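Ivstead toy library reopens in a bigger room, with sorting shelves and a table for the smallest visitors

IVSTEAD, 10/12/23. The Ivstead toy library is open again, and it has finally got the room it deserves! After a summer spent in boxes, the collection of 1,000 toys, games and puzzles moved last week into the old reading room on Ulloa Street, where there are tall windows, a proper front desk and enough floor for a train track to go all the way around a grown-up's chair.

Families lined up on the sidewalk before the doors opened, and by lunchtime 165 toys had gone home in tote bags, strollers and one very full bicycle basket. The wooden marble run went first. The dress-up trunk was close behind, and a waiting list for the big floor puzzles was taped to the desk before noon.

"I thought people might have forgotten us," said Yaowalak Mahawong, who runs the library. "Then I saw the line and had to go back in and find more pens."

The old space, a pair of narrow rooms behind the Zedwood bakery, closed in August when the lease ran out. Everything was packed by age group and stored in a garage while the new room was painted. Unpacking took 11 evenings. Every puzzle was put together to check for missing pieces, every battery compartment was opened, and a surprising number of toys were reunited with parts that had been sitting in the wrong box for years. A wooden farm got its pig back.

The biggest change is the way the toys are set out. In the old rooms you asked at a counter and somebody went to look. Now children can walk straight up to 17 low shelves, each with a colored label and a small drawing, and pull things out for themselves. Building toys are by the windows, board games are along the back wall, and musical toys have their own corner behind a heavy curtain (parents of drummers will understand).

Radoslava Pešek, who brought her twins, loved it right away. "They have never picked their own toys here before," she said. "One of them carried a xylophone around for half an hour and then chose a dinosaur."

Then there is the little table just inside the door, which may be the nicest thing in the whole place. It is meant for toddlers, and what goes on it changes every few days: stacking cups, scarves, things to roll, things to fill and tip out again.

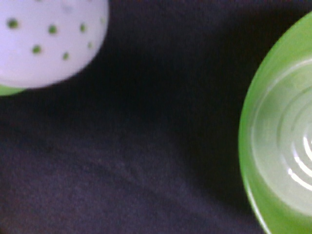 Color matching is the first theme for the toddler table, and Genji Sakamoto, who plans the activities, has gone all in on green. He likes to begin with one color and a few simple shapes so that very young children have time to handle everything and compare. A glossy, bright green round dish goes with a very pale plastic ball full of small round holes, and the green that shows through the holes is a darker shade than the dish, so there is something to find even after the obvious match. Toddlers are welcome to grab, drop and swap the pieces as much as they like. Sakamoto plans to bring out yellow next, and he is already collecting.

Borrowing works the same way it did before. A family card covers three toys at a time for two weeks, and toys can be renewed once if there is no waiting list. Cards from the old location are still good. Anything that comes back with a missing piece goes on a repair shelf by the desk, where Facundo Ledesma fixes what he can on the spot. He has already rehung the doors on a dollhouse and would be glad of any spare wooden wheels.

The library is also looking for donations, especially toys for children under three, simple card games and puzzles with large pieces. Please bring them clean and complete, in a bag with the age range written on it. Stuffed animals can't be accepted for now, as there is no good place to keep them.

A story and song hour starts next week in the musical corner, and an evening swap for board games is planned once the last boxes are unpacked. Sign-up sheets for both are at the desk. The entrance is on the Ulloa Street side, up the ramp, and strollers can be left in the hallway.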